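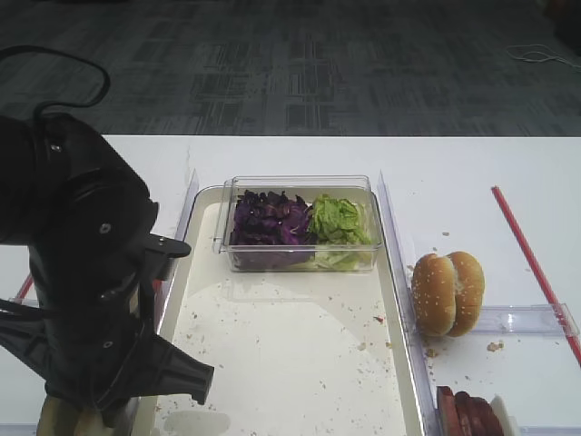
Vol. 3, No. 283

# Fetley Street Names

A table of street names in the town of Fetley, with the earliest spelling found for each and the source it came from. It was put together from the Moncrieff map sheets and the printed Vidance directories.

## Files

- `streets.csv`: one row per street, 2729 rows
- `spellings.csv`: variant spellings, linked by `street_id`
- `sources.csv`: short titles and shelf marks

All files are UTF-8 with a header row. Empty cells mean no source was found. `none` in the `suffix` column means the name has no Street, Lane or Road after it.

## Changes in this issue

- Flalevier Lane and Flalevier Road are now separate rows. They were merged by mistake in February.
- Apostrophes follow the source and are no longer stripped.
- `ward` has been renamed `ward_old`. Scripts that read the former name will need a change.

## Known problems

The directories skip the streets east of the canal, so dates there are late. Three map sheets are torn at the fold, and names taken from them carry a `?` in the `check` column. Alleys without a posted name are left out.

## License

CC BY 4.0. Please give the issue number when citing.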